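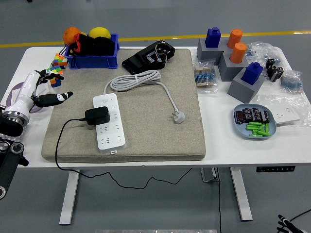 Fig. 1. Power strip on the pad, cord bundled, plug to the right.

Narano bench guide, section 6: Power strip set-up and pack-up
April. By Mahfuz Bandara

Search this guide Enter keyword Go

Read the whole section before you plug anything in. Quick version is taped inside the cupboard door at Limotley, but it's the old one, ignore step 4 on it.

6.1 Laying out

1. Pad down first, middle of the table. Strip goes on the pad, never on the bare top (it slides, and the tabletop scratches).
2. Strip lengthwise to you. Button end away.
3. Leave the cord bundled untill the strip is where you want it. Then undo only what you need.
4. Plug stays on the pad, in plain view. Not in the wall yet.
5. Adapters in one at a time, pushed fully home. Big ones at an end so they don't block the next outlet.

NOTE: Thin adapter leads will hang over the front edge if you let them. Fine for a minute. Tuck them back before anyone walks past.

CAUTION: Anything with its wires showing does not get plugged in. Back edge of the pad, tell Hultwood, leave it alone.

6.2 Switching on

1. Check the cord for nicks, whole length.
2. Plug to wall, then button.
3. No light? Button off, plug out, wait 2 minutes, try once more. Still nothing, tag it and grab another.

CAUTION: No strip into another strip. Max 19 m of lead from wall to bench, all up.

6.3 Coiling and packing up

1. Button off. Plug out of the wall, by the plug not the cord.
2. Adapters out.
3. Loose loops, about a hand wide. Dont wind it round the strip, the cord cracks where it leaves the body.
4. Leave the plug end free so the next person can find it.
5. Fruit and snacks go in the blue bin, not in with the cords. Bin off the table last.
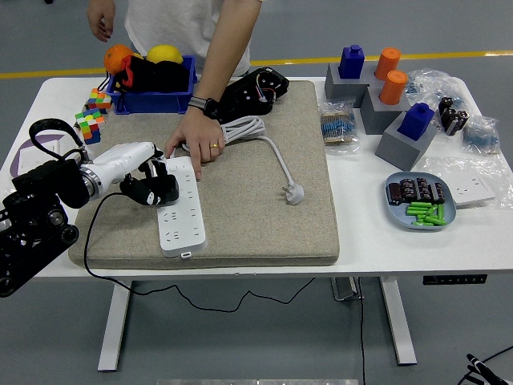 Hashini Pathirana wrote in to say the loops in 6.3 should go over-under, otherwise the cord comes out twisted next time and you're fighting it all morning. Fair enough, do that if you know how. Will go in the next version.

6.4 Storage

Shelf 2, left side. Strips flat, coils on top. Zou strips have their own tub.

Contact the Narano bench desk | Copyright Narano | Back to top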